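Über uns: Evangelische Bibel- und Fachschule Iststead
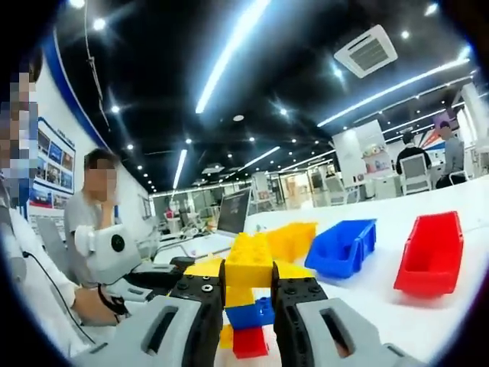 Lesezeit: 4 Minuten

Stand: 20.07.2021

Die Evangelische Bibel- und Fachschule Iststead ist eine staatlich anerkannte Ergänzungsschule in freier Trägerschaft. Sie bildet Gemeindepädagoginnen und Gemeindepädagogen, Prädikanten sowie Mitarbeitende in der kirchlichen Verwaltung aus. Träger ist der Flaltico e. V., ein eingetragener Verein mit Sitz in Iststead. Der Verein ist als gemeinnützig und kirchlichen Zwecken dienend anerkannt und wird jährlich durch eine externe Stelle geprüft.

Bekenntnisgrundlage

Grundlage der Arbeit sind die Heilige Schrift des Alten und Neuen Testaments sowie die altkirchlichen Bekenntnisse. Die Schule ist keiner einzelnen Landeskirche zugeordnet. Studierende aus Freikirchen und aus der römisch-katholischen Kirche werden aufgenommen, sofern eine Stellungnahme der Heimatgemeinde vorliegt. Für Lehrende gilt die Mitgliedschaft in einer Kirche, die der Arbeitsgemeinschaft Christlicher Kirchen angehört oder dort Gaststatus hat. Ausnahmen im Bereich Sprachen und Verwaltungsrecht regelt die Dienstordnung.

Bildungsgänge

Die Vollzeitausbildung Gemeindepädagogik umfasst 6 Semester und schließt mit einem kirchlichen Examen ab. Die ersten beiden Semester bilden das Grundstudium: Bibelkunde, Einführung in die Exegese, Kirchengeschichte im Überblick, Grundlagen der Pädagogik. Griechisch ist Pflichtfach, Hebräisch kann ab dem dritten Semester als Wahlfach belegt werden. Im Hauptstudium kommen Homiletik, Seelsorge, Religionspädagogik und Gemeinderecht hinzu.

Der berufsbegleitende Kurs für Prädikanten dauert 2 Jahre. Unterrichtet wird in Blockveranstaltungen mit dazwischenliegenden Fernlehrphasen. Jede Teilnehmerin und jeder Teilnehmer hält während der Kurszeit eigenständig Gottesdienste in der Heimatgemeinde, die von einer Mentorin oder einem Mentor begleitet und schriftlich ausgewertet werden.

Der Zertifikatskurs Kirchliche Verwaltung behandelt Haushaltsführung, Meldewesen, Kirchenbuchführung, Datenschutz und Friedhofsrecht. Er umfasst 384 Unterrichtsstunden. Eine Anrechnung auf den Bildungsgang Gemeindepädagogik ist für das Modul Gemeinderecht möglich, für die übrigen Module nicht.

Praxisanteile

Praktika werden in Kirchengemeinden, diakonischen Einrichtungen und Kindertagesstätten abgeleistet. Mit fast 30 Praxisstellen bestehen schriftliche Kooperationsvereinbarungen. Andere Einrichtungen können anerkannt werden, wenn eine fachlich qualifizierte Anleitung nachgewiesen ist. Der Antrag auf Anerkennung ist vor Beginn des Praktikums beim Praxisamt einzureichen; eine rückwirkende Anerkennung ist ausgeschlossen. Über jedes Praktikum ist ein Bericht vorzulegen, dessen Gliederung die Praktikumsordnung vorgibt.

Haus und Bibliothek

Unterricht, Verwaltung und Wohnbereich sind im Jonalard-Haus untergebracht. Das Gebäude wurde als Predigerseminar errichtet und nach dem Übergang an den Trägerverein zur Fachschule umgebaut. Die Kapelle im Ostflügel dient der täglichen Morgenandacht und der praktischen Ausbildung in Liturgik. Sie steht den örtlichen Gemeinden nach Absprache für Taufen und Andachten zur Verfügung, für Trauungen nur im Ausnahmefall.

Die Bibliothek ist eine Präsenzbibliothek mit eingeschränkter Ausleihe. Schwerpunkte sind Praktische Theologie, Kirchenlied und regionale Kirchengeschichte. Einen eigenen Bestand bildet die Sammlung Yoshida mit Gesangbüchern, Katechismen und Missionsschriften in deutscher und japanischer Sprache. Die Sammlung ist separat katalogisiert. Einsicht wird nach schriftlicher Anmeldung gewährt, Kopien aus gebundenen Beständen werden nicht angefertigt. Für Digitalisate gilt die Entgeltordnung der Bibliothek in der jeweils gültigen Fassung.

Organe und Aufsicht

Organe des Trägervereins sind die Mitgliederversammlung und der Vorstand. Die Schulleitung wird vom Vorstand berufen und nimmt an dessen Sitzungen mit beratender Stimme teil. Für Fragen des Lehrplans und der Prüfungsordnung ist die Lehrkonferenz zuständig. Studierende entsenden eine Vertretung in die Lehrkonferenz; diese ist stimmberechtigt, ausgenommen bei Personal- und Prüfungsangelegenheiten.

Finanzierung

Die Schule finanziert sich aus Studiengebühren, kirchlichen Zuschüssen, Kollekten und Spenden. Die Höhe der Gebühren ist der Gebührenordnung zu entnehmen, die im Sekretariat ausliegt und auf Anfrage zugesandt wird. Ermäßigungen sind auf Antrag möglich. Zweckgebundene Spenden werden ausschließlich für den angegebenen Zweck verwendet. Ist dieser bereits erfüllt, wird der Betrag nach Rücksprache mit der spendenden Person umgewidmet oder zurückerstattet.

Zulassung

Alle Bildungsgänge beginnen im Oktober. Vorausgesetzt werden für die Vollzeitausbildung ein mittlerer Schulabschluss und eine abgeschlossene Berufsausbildung oder die Hochschulreife. Der Bewerbung sind beizufügen: tabellarischer Lebenslauf, beglaubigte Zeugniskopien, Taufbescheinigung, Stellungnahme der Heimatgemeinde sowie ein erweitertes Führungszeugnis. Unvollständige Unterlagen werden nicht bearbeitet. Über die Zulassung entscheidet die Schulleitung nach einem persönlichen Gespräch, das in Iststead oder per Videokonferenz geführt wird. Die Entscheidung wird schriftlich mitgeteilt.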